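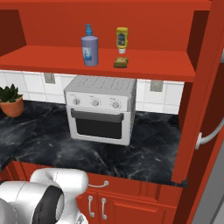

I've been running Duveo at home for most of April, and I'm still finding excuses to open it after dinner. It's a kitchen simulator for practicing robot arm tasks, put out by a small shop called Akande, and it comes with 33 kitchens you can load and rearrange. My favorite by far is the red one with the dark marble counter. The toaster oven sits right under a shelf holding a pump soap bottle, a sponge and an upside-down mustard bottle, and that mustard has eaten whole evenings of my life! Standing on its cap, it's fussy to grab, and if you come in low you have the oven to worry about as well.

Setup took me 16 minutes, including a driver update I'd been putting off. You pick a kitchen, pick an arm, and write out your task in a short text file. My first was just "move the sponge to the counter," and I ran it 13 times before I was happy with the path. Resets are quick – tap a key and everything goes back to its spot – so you end up trying things you'd never bother with on a real bench.

The add-on packs are worth a look too. Pallcombe gives you extra drawers and hinged doors (I love the doors, they're hard), and Irndale is mostly lighting changes, handy if you're training a vision model and want more variety. I've saved around 2000 runs so far and the export hasn't choked once.

A few gripes. The sound of the arm motors can't be turned off on its own, the manual skips over grip force almost completely, and glossy surfaces slow my old laptop way down. I drop the shadows to medium and it's fine.

Next up I want to try the toaster oven door. I've been saving that one.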